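Wiring firm Gendell moves harness kitting to new benches

September
By Mortimer Okafor

Print this page | E-mail this article

Gendell has changed the way it lays out small wire harnesses before they are packed, replacing its old shelf-and-bag method with open trays on white worktables. The company makes short cable sets for control panels, lighting and small appliances, and says the change was finished in time for the autumn orders.

Under the old method, finished harnesses were bagged at the crimping station and put on a rack to wait for packing. Bags had to be opened again whenever a customer asked for a mixed set, and thin wires with connectors at both ends had a habit of getting hooked together. Staff on the packing side asked for something flatter and easier to see into.

The new tables are kept plain. Shallow yellow plastic trays stand to the left and right, and a stainless-steel tray lined with white paper goes in the middle. Harnesses are kept in the yellow trays by type and brought together in the steel one. The paper is changed at the start of each shift and whenever the part number changes.

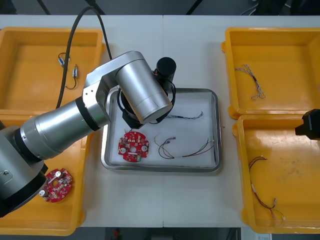 Gendell tried a deeper bin first, supplied by Athanasiadis, but went back to the shallow pattern after a few weeks. Small harnesses sank to the bottom of the deep bins and dark wires were hard to pick out. The deep bins have been kept for the heavier cable sets, which go out in coils.

The firm packs up to 2000 harnesses on a full day, most of them in sets for two regular customers, Steveo and Tavex. Steveo takes its sets in cartons of 16. Tavex has them loose in returnable boxes, with a printed list in the lid, and has asked for the connectors to be laid at the same end of the box from now on.

A total of 600 trays has been bought, enough for the tables and for a spare stock in the stores. They can be washed and stacked, and each has a paper label on the short side giving the part number. Labels with older numbers will be accepted until the present stock is used up.

Packing now starts at 7 in the morning, an hour earlier than before, so that the first cartons are ready for the midday collection. The afternoon collection is unchanged.

The old racks have been moved to goods-in, where they will hold reels of wire and boxes of connector housings. Gendell says it will look at the crimping area next, starting with the lighting over the benches and the height of the stools. No date has been set for that work, and orders will not be affected.

Contact the newsdesk | Copyright, all rights reserved | Back to top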